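Labelling and recording cables in a small workshop

Cludside workshop notes
Written by Orlando Cuervo, checked by Chunhua Fang
Last changed 9/12/25

These notes cover mains leads, network leads and low-voltage power leads up to 2,000 mm long. Fixed wiring inside walls is outside their scope and must be left to an electrician.

What you need

Label printer with laminated tape, black on white
Isopropyl alcohol wipes
Side cutters
Hook-and-loop ties
A spreadsheet or a bound notebook

Choosing a numbering scheme

Give every cable a plain number and nothing else. Schemes that build the room, the shelf and the device into the label go out of date as soon as a bench is moved. The number should point to a row in the record, and the row holds the details.

Numbers are never reused. If cable 86 is thrown away, its row is marked "scrapped" and the number stays retired. The Cludside record started at 60, as lower numbers were already in use on an older paper list kept by Hậu Khổng. Use three digits throughout, so that 86 is printed as 086. This keeps the labels one width and makes the record sort correctly as text.

Setting up the record

Make one row per cable with these columns:

Number
Type of plug at each end
Length in mm
Rating, copied from the moulding or the sheath
From
To
Date of last check
Notes

Fill in "From" and "To" with the names of devices as they appear on their own asset tags. Do not write "spare" in either column. A spare cable has both columns blank and the storage box named under Notes.

Applying the labels

1. Switch off and unplug the cable at both ends. For network leads, tell anyone working on the same switch first.

2. Inspect the full length. Cuts, flattened sections and loose plugs are grounds for scrapping. Do not number a damaged lead.

3. Wipe the sheath where the label will go and let it dry. Adhesive does not hold on the powdery film found on new PVC.

4. Print two identical labels per cable, one for each end. For sheaths under 6 mm across, use the printer's flag setting, which prints the number twice with a blank strip between. Wrap the blank strip round the cable and press the two printed halves together.

5. On thicker sheaths, use the wrap setting. The clear tail must overlap the printed part fully.

6. Fix each label a hand's width from the plug. Any closer and it is hidden once the plug is in a rear panel. Braided sleeving is a poor surface for tape, so put the label on smooth sheath next to it.

7. Plug in, test, and enter the row before starting on the next cable.

Common faults

Label peels at one corner: the sheath was not clean, or the tape was stretched. Remove it and repeat from step 3.

Print fades: thermal paper was used in place of laminated tape.

Two cables carry the same number: trace both, keep the number on the one that matches the record, and issue a new number to the other. This happened with 951 in February.
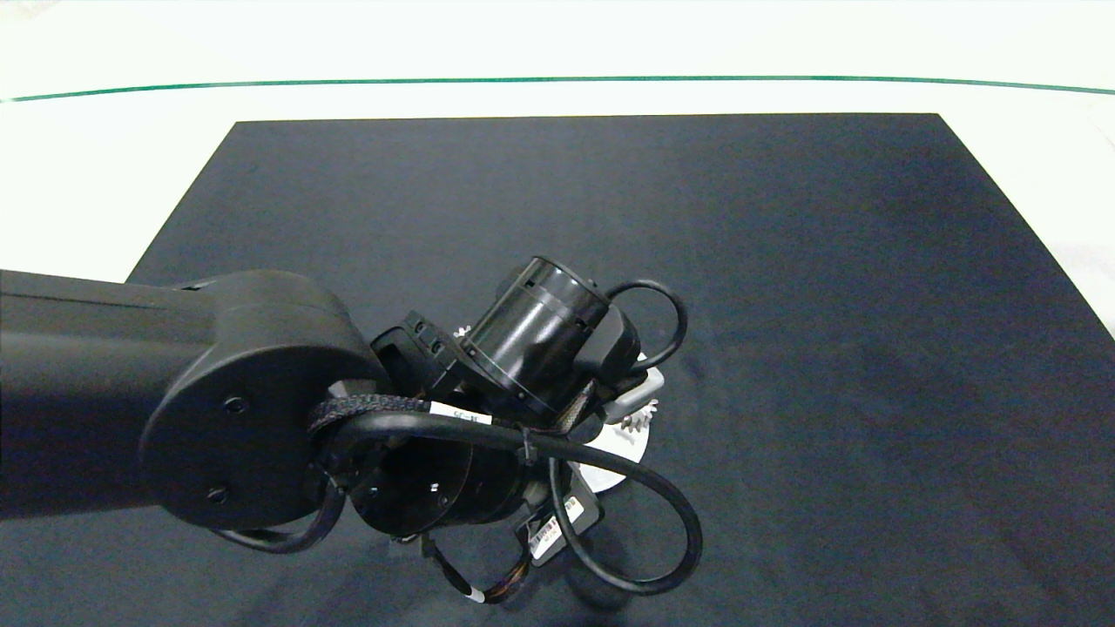

Yearly check

Work through the record in number order. Confirm both labels can be read, correct "From" and "To" where needed, and enter the new date. Replace any label that has lost a digit.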